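**Progress report to the Stommont Fund, second period, up to the end of June**
Project: Jedine set, packing and presentation
Prepared by Aishwarya Poojary, Flekgate

Dear colleagues,

I send you the report for the second period of our grant. I try to keep it short, and I follow the order of your form. The money table is in the separate file and I do not repeat it in this text, except where a cost has changed the work.

## 1. The packing table and the tray

In the first report I wrote that the packing corner was not ready. It is now finished. The tabletop has a beige surface with a marble pattern, and the three walls are covered with white wallpaper that has dark floral bands. Some of our visitors asked why we took a patterned paper for a working place. We had the rolls left from the shop room at Flekgate, so there was no cost for the project in this line.

The tray has also been decided. We compared several and we stayed with the open rectangular one, white with light blue edges. It is easy to see against the beige top, and the blue edge goes well with the colors of the Jedine set. The folded cardboard is kept at the right side of the table. 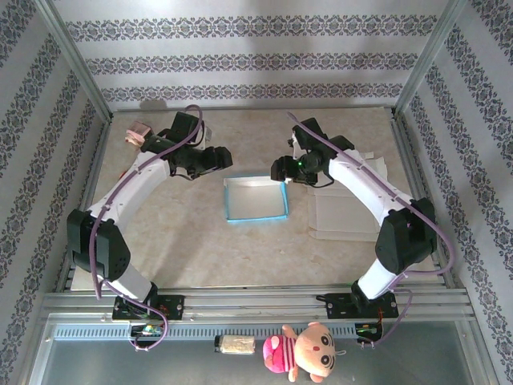
## 2. Cardboard

This part took more time than we planned. The first delivery from Fernandes was 2000 sheets, white on both sides. The quality of the white is good. The fold lines, however, were pressed too weakly, and when a sheet was folded the tab did not go straight. We made a trial with 80 sheets from different places in the delivery, and 9 of them cracked at the fold. For a gift package we find this too much.

I talked with Fernandes by phone and later sent them the cracked sheets. They agreed to press the lines again at their own cost, but we had to pay the transport both ways. This is the only amount in the period which was not in the budget, and you will find it in line 4 of the money table. The sheets came back in June. We are now folding them by hand in small groups, and the tabs close correctly if the long side is folded first.

For the next order we will ask for a sample before the full quantity is made. We should have done this the first time.

## 3. Turquoise parts

The flat turquoise pieces are the most visible part of the set, and so I give them a section of their own. Your office asked in the last letter if a second color is still planned. My answer is that we would like to stay with turquoise only for this year. Two colors would mean two lists and two places for storage, and our storage shelf is already full.

The form of the piece is a flat rectangle with slightly raised edges and a small tab at one corner, as in the drawing you approved. We lay it near the middle of the table before it goes further. Earlier we placed it near the back wall, and then a person with short arms could not reach it comfortably. 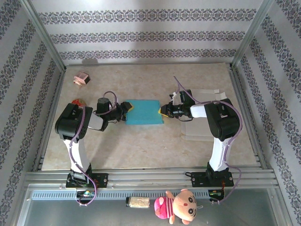 Page 2 of 3

## 4. Order of work at the table

In the first period everyone packed in their own way, and the sets did not look the same when they were opened. We have now agreed on one order, and it is written on a card:

1. Clear the middle of the table.
2. Bring the tray and check that it is empty and clean.
3. Lay the turquoise piece flat, long side toward you.
4. Take one sheet of cardboard and fold the tabs, long side first.
5. Put the set together, close it and write the number on the list.

Step 2 was added later. Small things collect in a tray very quickly – paper clips, pieces of tape, one time a key.

What is still not good is the storage of the cardboard. The sheets lie directly on the table and they take a part of the working surface. A low rack under the table was in our first plan, but the one we bought is too deep for the place and we returned it. 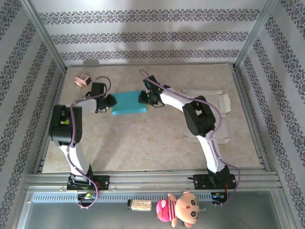 We have found a smaller rack and the price is inside the budget, so I do not ask for any change here. If it is delivered in time I will include the receipt with the next report.

## 5. What we plan for the next period

The target stays at 80 complete Jedine sets, packed and listed. The pressed sheets are enough for this number, also if some are spoiled. Before the sets leave Flekgate, we will open a few of them again to see if the tabs stay closed after some days on the shelf.

There are two points on which I need an answer from Stommont:

- May we keep one color only, as written in section 3?
- Should your name stand on the outside of the package or on the paper inside? The printer needs to know this before he prepares the plate.

I am at the office every morning until noon, and after that it is better to write to me.

With kind regards,
Aishwarya Poojary
Flekgate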